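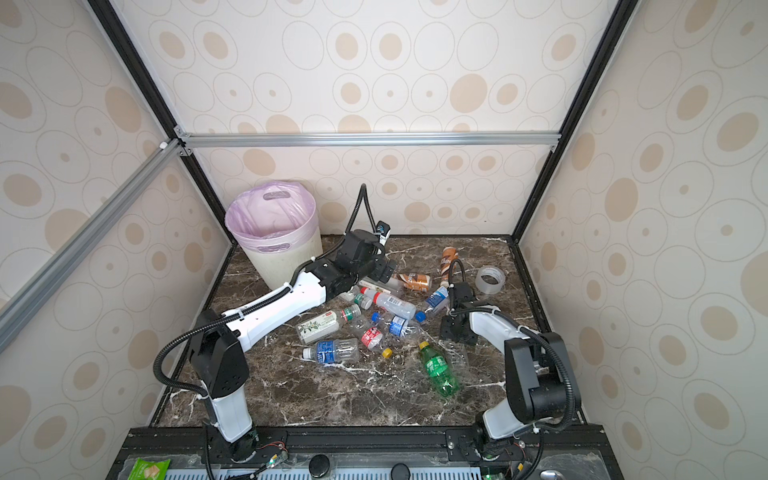 Grippeimpfung in der Praxis: was ihr mich immer wieder fragt

Stand: 16. September 2024

Seit Juli klingelt bei uns am Tresen das Telefon wegen der Grippeimpfung, und weil ich die meisten Antworten inzwischen im Schlaf aufsagen kann, schreibe ich sie hier mal auf. Ich bin MFA in der Hausarztpraxis Räsänen und mache bei uns den Impfkalender. Medizinisch drübergeschaut hat mein Kollege Thaddeus Ferreira, der hat auch ein paar meiner Sätze gekürzt (nicht genug, sagt er).

Ab wann kann ich kommen?
Ab Oktober. Der Impfstoff wird zwar schon geliefert, aber der Schutz lässt über die Monate etwas nach, und die Welle rollt meistens erst nach dem Jahreswechsel so richtig los. Oktober bis Mitte Dezember ist ein guter Zeitraum. Wer es verpennt, kann sich auch im Januar noch impfen lassen!

Wie lange dauert es, bis der Schutz da ist?
Zehn bis 14 Tage. Wer also am nächsten Morgen zur Familienfeier fährt, hat davon erst mal noch nichts.

Warum denn jedes Jahr wieder? Ich war doch erst letzten Herbst da.
Grippeviren verändern sich ständig, deshalb wird der Impfstoff jede Saison neu zusammengestellt. Der vom letzten Jahr passt eventuell nicht mehr so gut, und euer Immunsystem vergisst leider auch ein bisschen.

Ich bin über 60. Bekomme ich einen anderen Impfstoff?
Ja, in der Regel den Hochdosis-Impfstoff. Der enthält mehr Antigen, damit auch ein etwas trägeres Immunsystem ordentlich reagiert. Der Arm kann danach mehr ziehen als bei der normalen Variante. Meine Mutter ist 70 und hat zwei Tage lang geschimpft, beim Kartoffelschälen vor allem. Sie kommt trotzdem wieder.

Kann ich von der Impfung Grippe kriegen?
Nein. In den Spritzen, die wir verwenden, sind keine vermehrungsfähigen Viren. Manche fühlen sich ein, zwei Tage schlapp, haben Kopfweh oder leicht erhöhte Temperatur - das ist die Immunreaktion. Und wer drei Tage später richtig flachliegt, hat sich sehr wahrscheinlich vorher etwas eingefangen, im Herbst ist ja genug unterwegs.

Geht Corona gleich mit?
Ja, wenn beides bei euch ansteht. Dann gibt es links eine und rechts eine. Sagt das aber bitte schon bei der Anmeldung, sonst reicht uns an dem Tag vielleicht der Corona-Impfstoff nicht.

Ich bin erkältet. Soll ich absagen?
Wegen eines Schnupfens nicht. Bei Fieber ab 38,5 Grad oder wenn ihr euch richtig krank fühlt, verschieben wir. Kurz anrufen genügt.

Und mit Hühnereiweißallergie?
Bei den meisten Leuten kein Problem, weil nur noch winzige Spuren drin sind. Wer schon einmal heftig auf Ei reagiert hat, mit Atemnot oder Kreislauf, spricht bitte vorher mit Thaddeus. Das machen wir nicht zwischen Tür und Angel.

Ich bin schwanger, darf ich?
Ja, und es wird euch sogar empfohlen, normalerweise ab dem vierten Monat, mit einer Grunderkrankung auch früher. Das Baby hat in den ersten Lebensmonaten auch noch etwas davon.

Was kostet mich das?
Über 60, schwanger, chronisch krank oder beruflich mit vielen Menschen zu tun: nichts, das zahlt die Kasse. Bei allen anderen übernehmen es viele Kassen freiwillig. Fragt da bitte selbst nach, ich habe wirklich nicht alle Tarife im Kopf.

Darf ich danach zum Sport?
Spazieren, Radeln, lockeres Zeug: klar. Den Halbmarathon und das schwere Hanteltraining lasst ihr an dem Tag lieber bleiben.

Ich finde meinen Impfpass nicht mehr.
Kommt trotzdem! Wir haben leere Ausweise da und tragen die Impfung neu ein. Alte Einträge können wir nachtragen, sofern sie bei uns in der Akte stehen.

Wie melde ich mich an?
Am Tresen, telefonisch oder per Mail. Bitte mit Geburtsdatum, wir haben in der Kartei gleich mehrere Namensdoppelgänger. Und zieht was mit kurzen oder weiten Ärmeln an.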